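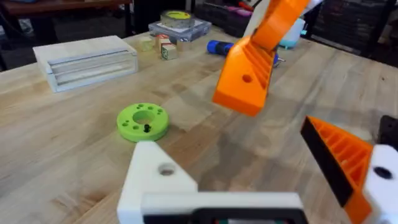

By the Benier Fan Desk | March 10, 2019 | Filed under: Fan Projects, How-To

How to Write Ground Rules for a Fan Film

Most fan productions start with a script. Start with a page of rules. When we began Geum, our short set in the Vurex universe, we had 3 pages of dialogue and nothing written down about money, credits or music. It cost us most of August to sort that out.

1. Find the owner's fan policy. Look on the studio or publisher site under "legal" or "community." Save a copy with the date you read it, as these pages change. If there is no policy, you don't have permission. You only have silence.

2. Write down what you are borrowing. List character names, ship names, logos, costumes, sound effects and theme music. Mark each one as keep, change or drop. We dropped the theme music and renamed the ship Bakden.

3. Set a money rule. Decide whether you will take donations at all, and check it against the policy first. Some owners cap the total, and some don't allow fundraising. Our limit was $619, paid out of pocket. Keep the receipts in one folder.

4. Don't sell anything. That includes posters, patches, discs and "thank you" gifts with the logo on them.

5. Get a signed release from everyone who acts, records, edits or draws for you. One page is enough. It should say the work is unpaid, how the person will be credited, and what happens if they leave halfway through.

6. Put a disclaimer at the front of the film and in the text under the video. Use the owner's wording if they supply it.

7. Name one contact. If a letter or email comes from the owner, that person replies within 2 days and nobody else posts about it. Take the video private while you read the letter.

Our finished rules ran to some 190 words. If the letter asks for more than a small edit, talk to a lawyer before you answer.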